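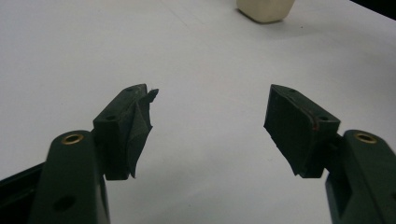 Recording single-block pick demonstrations with the hand-held gripper

Applies to: Zeltumo recording tool, tabletop sets
Maintained by: Idalina Figueiredo

These steps cover one operator, one gripper and one small block on a white table. The output is a set of short episodes that the training job can read without hand editing. Multi-object sets have their own page.

Before you start

Charge the gripper and clear the card. Wipe the lens with a dry cloth. Put one block on the table and take away anything else that could be mistaken for a target.

Check both fingertip pads. The pad covering is dark green and so is the body under it, so a lifted flap is easy to miss from above. Hold the tool up to a window and look along each contact face. A crumpled edge is acceptable if it stays clear of the contact area when the fingers close. If it folds into the grip, replace the covering and note the episode number at which you did so – the policy sees the pads in every image, and a change in their outline partway through a set should be traceable.

Step 1. Set the start pose

Open the fingers fully. Hold the tool so that both fingertips are in view and the block lies beyond them, near the top of the image. Part of the block may be outside the image at the start. Do not begin with the block already between the pads; those episodes teach closing and very little about the approach.

Step 2. Start the recording and wait

Press record, then hold still for one second. The trimming script uses the still period to find the first useful image.

Step 3. Approach

Move toward the block at a steady speed. Correct sideways error early, while there is still distance to work with. Keep the pads just above the table and do not drag them.

Step 4. Close and lift

Stop with the block centered between the pads. Close until it is held, pause briefly, and lift by a hand's width. If the block slips, finish the motion, stop recording and mark the episode as a miss. Do not regrasp within the same episode.

Step 5. Reset

Set the block down somewhere new and turn it. Vary the distance as well as the side. Operators tend to return to two or three favorite spots, and Duarte Mendes found the same habit in most of the October recordings.

How many to record

A full set is 100 accepted episodes. Plan on 113 attempts, which leaves room for misses and bad trims. The current Polia training pool holds 1288 accepted episodes from all operators.

Checking the set

Run the trim, then open the contact sheet of first images. Look for:

– closed or half-closed fingers
– a fingertip missing from view
– a hand or sleeve over the table
– the block in the same place many times in a row

Delete nothing. Set the reject flag and add a short reason. Gleice Furtado reads the reasons when a training run gives odd results, and "bad" does not help her.

Upload the set to the Pickering folder with the operator's initials and the pad notes in the same text file.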